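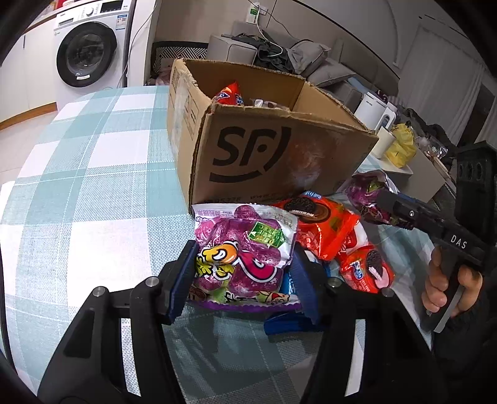
Hand-held gripper: one finger slips on snack bags, pads creeping forward

Posted by Skallell in Grippers and End Tools, 12/07/2020

I look after two hand-held grippers that we use for table packing work, picking snack bags and putting them in a carton. Both are the trigger type with two fingers and ribbed blue pads. For the last week the left gripper has been dropping bags. It closes fine, but one finger seems to arrive before the other, so the bag gets pushed sideways and turns in the grip before it comes up. Boxes and hard packs are no trouble. It only happens with the puffy bags.

The pads have also moved on the finger. When I put the two grippers side by side, the pads on the bad one sit closer to the tip. I have snugged up the screws near the pivots and it made no difference. The tool has 335 hours on it and has never been apart. Do I need new pads, or is it the linkage? I would like to avoid sending it out, as I have no spare.

Fleltska

Sounds like worn pads. We change ours every 300 hours and don't think about it. Wipe the fingers with alcohol first.

Judite Azevedo

Check the linkage before you buy anything. Pads that creep are usually a result of one finger doing more of the pushing.

Take the tool off the mount and hold it with the fingers up. Close the trigger slowly with nothing in the grip and watch the two pads. They should meet in the middle. If one gets there first, open it again and try to rock each finger by hand. A little play is normal, but it should feel the same on both sides. If one side is looser, take out the pivot screw on that side, clean the hole and look at the bushing. I replace them as a pair even when only one is bad.
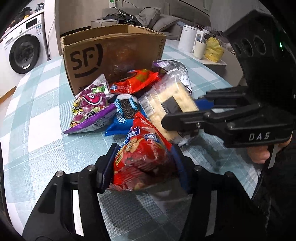
Go easy when you put the screws back. Turn each one until it stops, then back it off slightly and work the trigger. The finger should drop open under its own spring. If it hangs, the screw is too tight, and a tight pivot gives you the same uneven close you are trying to get rid of. You may have done that already when you snugged them up, so I would start by loosening those.

Once the fingers close evenly, peel the pads, clean off the old glue and set new ones level with each other. Leave them overnight before use. Then test with a bag held low, near the seal, and again across the middle. Puffy bags show up a bad close much sooner than hard packs do – the air moves to one side and the bag rolls.

Mine went at 153 hours, so I wouldn't go by the hours alone.

Mornen

Same problem here, and it was the pivot screw. Too tight on one side. I put a dot of paint on the heads now so I can tell if they have turned.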